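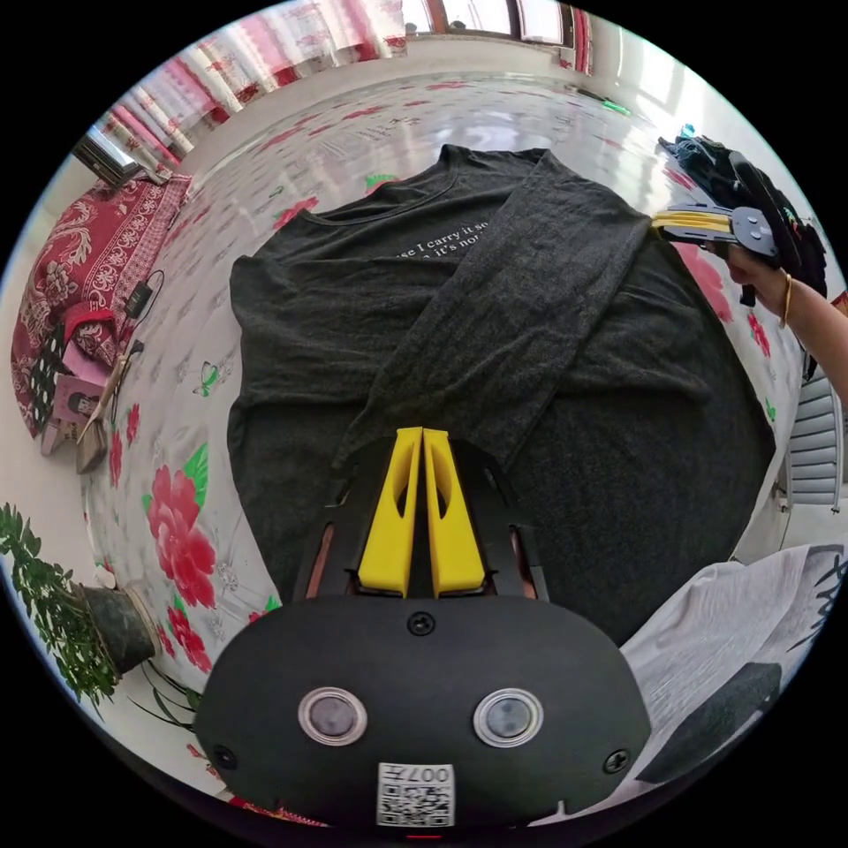
## Re: Long sleeves, and how you all fold them

Hello everybody,

I was reading the list for a long time without writing, so please excuse me if I answer too many things in one message. Brisa asked on Friday about long-sleeved T-shirts, and this is a subject where I have some practice. First I put her question again, for those who deleted it.

> From: Brisa Tovar
> To: Skekham Home & Linen list
>
> Dear all, I have a shelf that is 59 cm wide and three people's clothes to put on it. Short sleeves are no problem. With long sleeves I always get a thick lump in the middle, and the pile falls to one side. Do you fold the sleeves straight across, or down, or do you hang everything? Also, does anybody fold on the bed? My table is too small and my mother says the bed is too soft for it.
>
> Thank you, Brisa

Dear Brisa, I fold on the bed, and I have done it in this way since we moved to Brundville. Your mother is right that the bed is soft, but a T-shirt does not need a hard surface. A dress shirt with a collar does. For T-shirts it is enough that the sheet is pulled tight. Our sheet with the big red roses is good for this work, because a dark gray shirt shows very clearly on the white, and I can see where the edge of the hem is. On a dark blanket I was always losing the edge.

About the side of the shirt. Many people lay it face down, and then the print comes out on the front of the finished packet. I lay mine face up, with the neck away from me. The print goes inside, where it does not rub on the next shirt. The small white letters across the chest are the first thing that gets damaged, so I prefer to protect them. If you like to see which shirt is which when you open the closet, then do it face down. Both are correct.

Now the sleeves, which was your real question.

1. Smooth the body first with your flat hand, from the neck to the hem. The hem always rumples a little at one corner. Pull this corner before you touch the sleeves.
2. Take one sleeve and bring it diagonally over the body, from the shoulder down to the middle of the bottom. Do not bring it straight across. The lump that you describe comes from two sleeves lying straight across the chest, one on top of the other.
3. Bring the second sleeve the same way from its own shoulder. The two cuffs meet low, near the hem, and only the cuffs are double.
4. Fold the left third of the body over, then the right third. You have now a long strip.
5. Fold the strip from the hem up to the neck, in half and then once more in half.

For thin shirts you can make thirds in the last step, and then they stand up in a drawer. For thick cotton I do not recommend it, they open again.

Please measure one finished packet before you fold the rest. Mine come out a little narrower than a sheet of office paper is long. On your shelf I think two piles will fit easily, and a third one only if you make the strips narrow.

Lesia Boiko wrote here last November that she puts a piece of cardboard on the body and folds around it, so every shirt has the same width. I tried this for one month. It is very exact and it is slow, and in the end I only kept the cardboard for my husband's sweaters. But for a shelf with three people's clothes it can be the solution, and she deserves the credit.

Sreekumar Panicker asked in the same thread if it is better to roll. For a suitcase or a backpack, yes, I roll. For a shelf, no. The rolls run away when you take one from the bottom.

One more thing about the bed. I do not clear it completely before I begin. The quilt goes against the wall with the pillow beside it, and the small things (charger, paper bag, back scratcher) can stay on that side, as long as there is free place for one shirt with one sleeve open. If I wait until the bed is perfectly empty, I will not fold anything that day. What I do move is anything with a cable, when it is close to the shirt – I once folded a charger into a sweater and we searched for it until the weekend.

I have also a question of my own. The elastic of our rose sheet is becoming weak at two corners. The sheet is from Hinojosa, the market shop, and they do not carry this pattern now. Does somebody know if the fabric store in Lerkavance sells flat elastic by the meter, and which width is right for a sheet? Tonantzin, I think you did this repair for your mother's sheets. I do not want to buy a roll of 100 meters online for four corners.

Brisa, please write to us how the shelf looks when you are finished. If the pile still falls, tell me on which side the necks are lying. It is better to turn every second shirt, so that the thick side changes.

With friendly greetings,

Yufang Xue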